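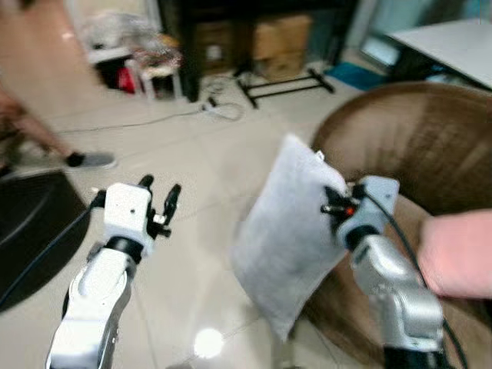
## 4. Comparing two grippers on soft items

Now for the fun part! With both arms homed and the controller showing green, you can put two grippers through the same job and see how differently they treat fabric. We use a pillow because it sags, swings and squashes, and a gripper that looked great on blocks can suddenly look clumsy.

**Before you start**

- Finish the cable check in section 3.
- Set both arms to the Zukholm slow profile.
- Set grip force to 40 on each side. (The scale is the controller's own, so don't read it as newtons.)

**Steps**

1. Open both grippers fully and park the left arm with its fingers up, clear of the middle.
2. Hold the pillow by its lower edge and offer one top corner to the right gripper.
3. Press **Close**. Keep your fingers off the fabric between the pads.
4. Let go slowly and wait 4 seconds. Watch the corner — a small slip shows up there first.
5. Raise the arm to mid-height, pause, then lower it again.
6. Write down the force setting and whether the corner held.
7. Support the pillow, press **Open**, and repeat with the left gripper on the same corner.
8. Do 2 full rounds per gripper before you change anything.

> **Caution:** Keep a hand near the stop button whenever someone is standing within reach of the arms. People walking through should go around the back of the work area, and cables on the floor need to lie flat.

> **Note:** If a sewn-in tag gets caught between the pads, redo that grip. Tags add grip and will flatter the result.

### 4.1 If the corner slips

Raise the force by one step and try again. We love how much a single step can change! If it still slips at the top setting, swap in the Sastuson ribbed pads and start over from 40.

The log keeps the last 500 grips, and older ones are overwritten. Export it from **Tools > Grip log** before you move on to two-arm handovers in section 5.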